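Grililwood Beeswax Wood Butter, 100 g tin

By Sohail Khokhar
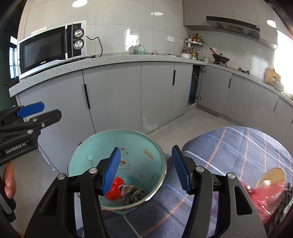

What it is

So this is the one I make in my kitchen and the one I get asked about most. It's a soft paste of beeswax and food-grade mineral oil, and you rub it into cutting boards, wooden spoons, rolling pins, salad servers, anything wooden that lives near food and has started to look gray and thirsty. I've been making it for 11 years (the first batches were terrible, more like candle than butter) and the recipe has stayed the same since I switched wax suppliers.

It smells faintly of honey for a day or so and then it doesn't smell of anything. No perfume, no lemon, no coloring. I tried a lemon one once and sold four tins of it, two of them to my sister.

Sizes and prices

100 g tin: $11
360 g tin: $26
900 g tub: email me, I pour these to order

The small tin does a big cutting board many times over. If you only own a couple of boards and a few spoons, please don't buy the 360! It keeps well, but you'll be looking at it for years. The tub is really for people like Fahad Satti, who sells chopping blocks at the Lirkeva market and goes through the stuff like toast.

How I use it

Wash the board, dry it with a towel, and then leave it standing on its edge overnight. I know everyone wants to skip the overnight part. Water that's still in the wood keeps the oil out, and you end up with a greasy top and a dry middle.

Next day, scoop out a bit with your fingers or an old piece of T-shirt and rub it in all over, both sides and the edges too. End grain will drink it up, so give that a second helping. Leave it a few hours, then buff off whatever is still sitting on top with a clean cloth. If it still feels tacky you used too much (I still do this), so just keep buffing.

For spoons I warm the tin first in a bowl of hot water, with the lid on, and it goes on much faster.

In our house the boards get it once a month in winter and maybe every other month once it's humid again. A brand new board wants more, say once a week for the first month.

Things people ask me

Can I use it on furniture? Sure, on small raw or oiled pieces. It won't do a thing for a varnished table except make it smeary. If you have a big oiled tabletop I'd send you to the Bangash hard wax oil instead, which dries properly and stands up to mugs.

Is it vegan? Nope, it's got beeswax in it. I'm playing with a plant wax version but it keeps going grainy on me, so don't wait up.

My tin arrived soft, is it ruined? Not at all. It melts a little in a hot mailbox and sets again on the shelf. You might see a dip in the middle or some white speckles on top, and both rub away.

Will it fix a crack? Sadly no. It helps stop new ones, but a split board needs glue and clamps.

Can the board go in the dishwasher afterward? Please, no.

Shipping and pickup

I mail orders on Tuesdays and Fridays, and small tins go in a padded envelope. You can also pick up from the counter at Grosia during shop hours, just put "pickup" in the order notes and wait for my email before you drive over. Send back your empty tins if you like, clean or not, and I'll take a dollar off the next one.

Page updated January 17, 2018. The 360 g tins are back in stock, and the old square ones are gone for good.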